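4.2 Self-description and the label "independent"

The interviews show a wide gap between how bands describe their working lives and what their working lives consist of. Of the 12 acts in the study, 9 called themselves independent without being asked. We are not convinced the word tells us much. Trostley, a four-piece with two self-released records, used it to mean that no label had paid for their recordings. Hapeta used it while signed to a small label, on the grounds that the label "never says no to anything." A third act, Skokadar, had turned down a contract and seemed to treat that refusal as the whole of the definition.

Earlier writing on local music tends to take such statements at face value. A musician says that the scene is supportive, and the supportive scene then turns up in the findings. Bucur's own pilot study made this mistake, and we have tried to avoid it here by setting what players said against their gig diaries. The diaries cover 606 entries in all, counting rehearsals, shows, recording days and unpaid promotion. They are patchy. Drummers kept better ones than singers, for reasons we can't explain, and two bands filled in most of November from memory.

Even so, the diaries are hard to square with the talk. Members of Trostley spoke at length about writing together in one room. Their entries record very little of that. Most new songs began with one person working alone at home, usually late in the evening, and reached the others as a phone recording with the drums tapped out by hand.
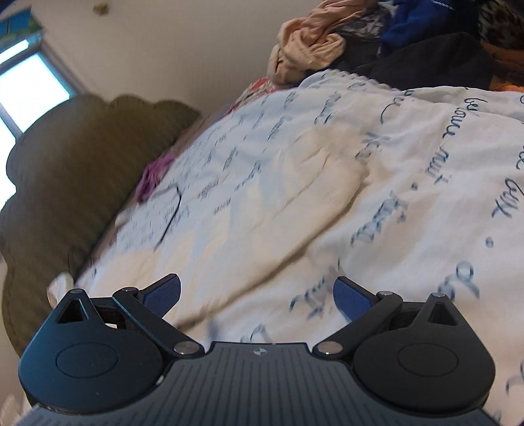
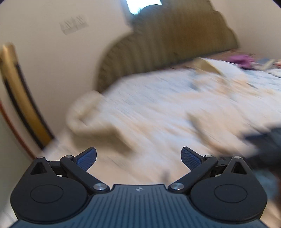
Figure 3. Bedroom interior, two views.

The singer of Hapeta gave a similar account once the diary was put in front of her, though she had earlier told Takács that "everything comes out of the jam." We don't read this as dishonesty. Bands are asked the same few questions by every local magazine and radio host, and the answers get worn smooth with use. An interview for a research project probably sounds, to a tired bass player, like one more of those.

This raises an awkward point about our own method. If the published profile shapes how musicians talk, it is likely to have shaped how they talked to us. Rozália Takács, who carried out most of the interviews, noted that several players began with a list of bigger names they had opened for before she had asked anything. The support slot was offered as proof of progress. Yet of the 3 acts that had toured outside their home region, none could point to a later booking that came from a support slot. Two said that it "must have helped." It may have, but a study that wants to claim so needs something firmer than the word "must."

Competition wins fare no better. Karkico won a regional contest and were described afterward, in their own press sheet, as having had a breakout year. Their diary for the months that followed shows fewer paid shows than before and a long gap while the guitarist looked for work. Oana Bucur has argued in our discussions that contests bring slower rewards — a better slot two summers later, say — that a one-year diary would miss. That is possible, and our data can't rule it out. They don't support it either, and we would be wary of any account of scene growth that leans on contest results alone.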